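From: Hanne Saarela
To: handheld-practice list
Subject: Re: [Floltis] Draft 4, pad wear and two-tool handling

Trinh Triệu wrote on Thursday:
> Section 7 says pads must be "in good order". At Brarnstead we
> read that as no visible fraying. Wiravel read it as still
> gripping. Which is it? Also, does the clause on open
> approach apply to both tools or only to the one without
> the plate?

The wording is mine and it is too loose. I would put the test on the foam itself: edges, thickness, and whether it is seated on the finger. Plate work on the tray bench, two tools in use:

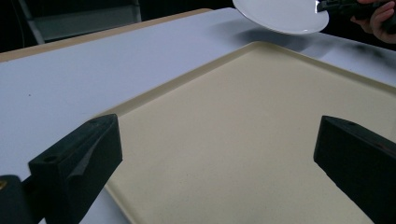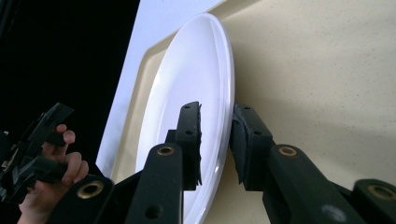
On pads, I propose that a frayed edge is recorded before the session and the pad may stay on. Bare finger at the contact face means the pad is changed. The left and right pads need not match, but the log should say which is which - Ikonen lost 20 episodes to sorting that out afterwards.

On open approach, the clause applies to the tool that is free. The tool holding the plate stays closed until the other operator calls the grip. Marjatta Miettinen wants the call spoken aloud, and I agree.

I have left 7.4 (tray clear before start) as it stands. Tâm Khúc asked for a tolerance on tray position; I have no data for one and would sooner leave it out than guess.

Comments on the pad text to the list, please. Domenica Zaugg will merge them into draft 5 in December.

Hanne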